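Jenisen Slip Set: grasp faults on cups and footwear

Release notes and data card, 4 May 2019
Maintained by Shu-fen Tsao, Comley bench group

What this is

A set of 3,745 short manipulation episodes on household objects, and we love it mostly for its failures! We started out collecting clean pick-and-place runs for the Jenisen controller. Then a fault in the grip-force loop turned up in April, and the bad episodes were so much more interesting than the good ones that we rebuilt the release with them at the center.

The fault

The controller decides it has a stable grasp when finger position stops changing. With a rigid block that works fine. With anything that gives a little, the fingers keep creeping, the "stable" flag flickers on and off, and every flicker resets the force ramp to zero. For a few control ticks the gripper is holding the object with almost nothing. Sometimes it survives the lift and sometimes it goes straight down (or sideways, which is more exciting and the reason for the safety section below).

Rim grasps are where you want to look first. One finger inside the mouth, one outside, a thin wall between them, and the contact patch is tiny, so a force reset has very little friction to fall back on.
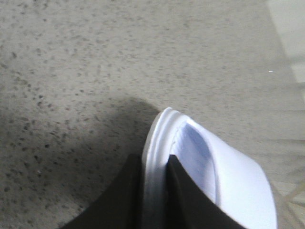
We tagged 1,785 episodes with at least one reset. A reset doesn't mean a drop, so please don't train on fault_reset as if it were a failure label. Use outcome for that.

Fields

episode_id: string, unique
object_class: cup, sandal, block, pouch
fault_reset: number of ramp resets during the episode
outcome: held, slipped, dropped, stopped
stop_source: operator, watchdog, none
view: wrist or fixed

Footwear

Foam slides were a late addition and they're great fun to work with. Foam compresses slowly, so the position signal drifts for much longer than it does with a cup, and you get long strings of resets in one episode. The fixed view often misses the gripper completely, so pair it with the wrist stream and the force log before you decide what happened.
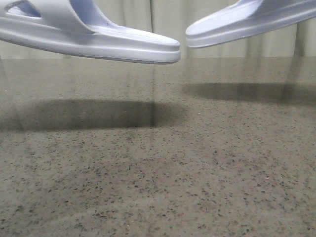
Sarmiento wrote back on the pre-release that the watchdog should have caught those long strings by itself: "Three seconds of flicker and it's still allowed to lift? I'd have blocked the lift at the second reset." Fair point, and that's now how it behaves. Version 2 of the controller refuses to lift until the flag has stayed on without a break.

Safety

If you replay these trajectories on hardware, keep the old controller off it. Stay outside the reach envelope during the lift, and keep the stop button in your hand, please, with the cable clear of the arm.

Known problems

Timestamps in the force log drift against video in the Zuvitholm recordings. The script align_force.py fixes most of them. Episodes marked stopped have no final pose.

Found a mislabeled episode? Open an issue with the episode_id. We read them all and we'd be delighted to have more eyes on this.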